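Holonetti Opens Ultport Repair Counter for Pans, Lamps and Other Things You Were About to Throw Out

ULTPORT — Thursday, April 27, 2023 — Holonetti, the household repair shop that has spent years telling the people of Fadetberg their toaster is fine, will open a second counter next month in the old Beddoe shoe store on the Ultport waterfront. The new shop will fix small household goods while customers wait, or while customers go get a sandwich, which the company recommends.

The Ultport counter will take cookware with wobbly handles, table lamps that flicker, kitchen scales that flatter, umbrellas, folding chairs and most things with a plug that can be carried in under one arm. It will not take televisions, anything with a gas line, or wedding gifts brought in by only one half of the couple.

"People come in apologizing," said Sheyla Nina, who founded Holonetti and still works the counter on Saturdays. "They say it's silly to fix a saucepan. Then they tell me they've had it since their first apartment and that the new ones don't pour right. We charge them for a screw and they go home. I wouldn't call it a complicated business."

The Fadetberg shop handled 782 repairs last year. Lamps were the largest group, followed by cookware and then by a category the company's books list as "other, see bag." The average job took less time than the conversation that came with it.

Cookware turned out to be the surprise. Holonetti added pans to its list two years ago as a favor to a few regulars, expecting a trickle. A loose handle is usually a matter of tightening or replacing one piece of hardware, and the shop keeps a drawer of brackets, rivets and screws for the purpose. Worn nonstick coatings are another matter. The company does not recoat pans and will say so at the door, politely, before anyone gets their hopes up.

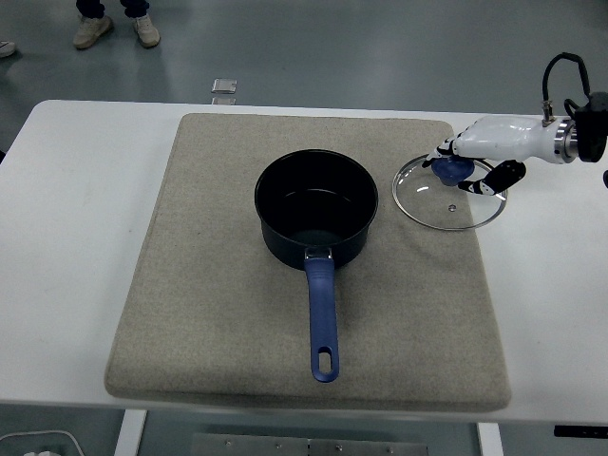

A navy saucepan with a blue handle. Cookware repairs will be offered at the Ultport counter from opening day.

Pricing in Ultport will match Fadetberg. Looking at an item and giving an opinion is free, and the opinion may be unwelcome. Minor repairs carry a flat fee of $2 plus parts. Larger jobs are quoted in writing, and Holonetti will not start on anything that would cost more to repair than to replace unless the customer signs a short form confirming that they know this and are feeling sentimental.

The waterfront space was home to Beddoe, the family shoe store, until it closed last November. Holonetti is keeping the long front bench, the brass bell and the foot-measuring device, which no longer has any commercial purpose but which visitors keep standing on. The former stockroom will become a workshop, with shelves for some 200 items awaiting parts or awaiting their owners.

That second group is a sore point. Under a new policy at both locations, finished items will be held for 100 days. After that they will be offered for sale on a rack near the door, with the original owner given a last chance to buy back their own fan.

Győző Hegyi, who ran the workshop in Fadetberg, will manage the Ultport counter. He trained as a clockmaker and has been asked by the company to stop telling customers how their items ought to have been designed in the first place.

"I have agreed to try," Hegyi said. "But there is a hand mixer sold in this region that is held together with glue. Glue! Somebody went to school for that. I will fix it, and I will be quiet, and my face will do what it does."

The shop will also run a free evening session each month for residents who want to learn basic repairs at home. The first will cover rewiring a table lamp. The second will cover screwdrivers — which one to use, and why the butter knife should go back in the drawer. Places are limited by the number of stools. Sign-up sheets will be at the counter once it opens, and there is no online form, as the person who was going to build it is fixing a waffle iron.

About Holonetti

Holonetti repairs small household goods for walk-in customers in Fadetberg and, from next month, in Ultport. The company is independently owned and sells nothing new except fuses, lamp cord and tea.

Media contact

Press inquiries may be made in person or by phone at the Fadetberg shop during opening hours. Please let it ring. The phone is across the room, and whoever answers it will probably be holding something.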